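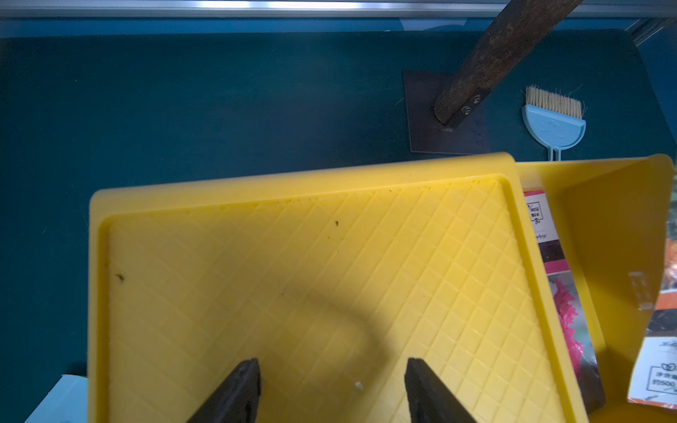 # Visit to the Rarwood device lab, Görtz

November 2021

Rarwood opened its mobile testing lab to outside teams for one afternoon, and two of us from the Wisel app group went over. We currently keep our test phones in a drawer and pass them around by hand, so the main question was whether renting time on somebody else's phones would be less trouble than managing our own.

The lab is on the second floor of an office building in Görtz, above a print shop. Sign-in took longer than it should have because the visitor list had our old company name on it. Judit Hajdu, who runs the lab, met us at the desk and did the whole tour herself.

## The lab

There are 351 devices, mostly phones, with a smaller number of tablets in a separate rack. Each one has its own power and data connection and can be booked through a web page. Android phones make up the larger share. Judit said older models are kept until fewer than two customers ask for them in a year, then they are pulled and recycled.

Heat is the main upkeep problem. Batteries that stay plugged in all the time swell, so the charge is held between set limits and every device is checked by hand once a month. We saw the spreadsheet. It has a column for "back cover lifting," and a few rows were marked yes.

The room is louder than I expected from the fans. We moved into the hallway to talk.

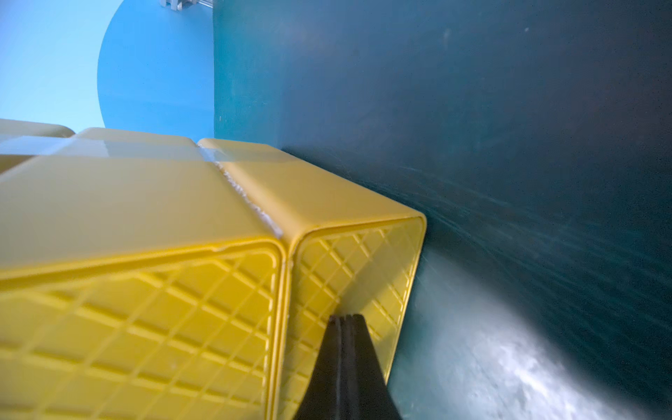
After that we had a demo of the booking system. You pick a model and an operating system version, upload the build, and the screen opens in a browser tab. Scrolling had a small delay, fine for checking a form and poor for checking an animation. Judit ran the Kikby sample app on 22 phones at once, and two of the runs stopped at a permissions pop-up. She cleared them by hand and said this happens most often after a system update.

## Running our own tests

We had brought our login and checkout suite, 76 tests in all. It ran without changes to the scripts apart from the server address. Three tests failed. One is a real bug on small screens that we had missed, and I have opened a ticket for it. The other two were timeouts set too short for a remote device.

Logs and video can be downloaded after each run and are deleted after 30 days. Ask for the raw logs, as the summary page leaves out the device temperature and the free memory.

## Questions we asked

- **Are devices wiped between customers?** Yes, with a full reset. It adds several minutes to each booking.
- **Can we reserve a phone for our team only?** Yes, at a higher monthly rate. Price list to follow by email.
- **Push notifications?** Supported. We didn't try them.
- **Camera and fingerprint?** Camera input can be replaced with a still picture. Fingerprint is simulated on some models only.

## Next steps

I will ask for a trial account and rerun the suite with longer timeouts. We still need a few phones of our own for animation work and Bluetooth. Parking at the building is metered, so bring coins if you go.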